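Motion planning in cluttered kitchens – speaker notes
Plondell Institute, software session, November

Slide 1. Title. Welcome the audience and state that the talk concerns the planner and its interface to perception. Grasp learning is covered by the Ketby group after the break.

Slide 2. The problem. Household counters are crowded. A tall bottle next to a low teapot leaves a narrow approach, and most of our failed plans came from the final descent. Pause on this point.

Slide 3. Architecture. Perception publishes object poses and a confidence for each. The planner, Stornby, reads them once per cycle and builds its collision model. Explain that the model is frozen while a trajectory is computed. Questions on this usually come early – defer them to slide 6.

Slide 4. Test set. 1178 simulated layouts, divided into 4 levels of clutter. The layouts were generated by Sampaio, our scene tool, and every run can be replayed from its seed.

Slide 5. Approach from above. The arm is brought over the target with the gripper open and pointing straight down. Clearance is checked against neighbouring objects before any downward motion is permitted. 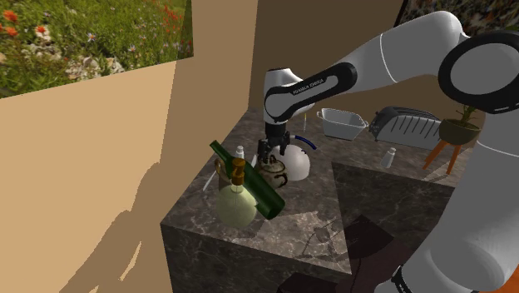
The check is made on the full swept volume of both fingers and the wrist housing. Earlier versions tested the fingertips alone, and handles were the usual cause of contact. State the result plainly: 92 per cent of plans at the lowest clutter level were accepted, and 44 per cent at the highest.

Slide 6. Limits. Glass objects still receive poor pose estimates. A low confidence value widens the safety margin, and the planner may then find no path at all. Take the deferred questions on the frozen model.

Slide 7. Next steps. Replanning during descent; a shared log format with Ketby. Leave the contact slide up during questions.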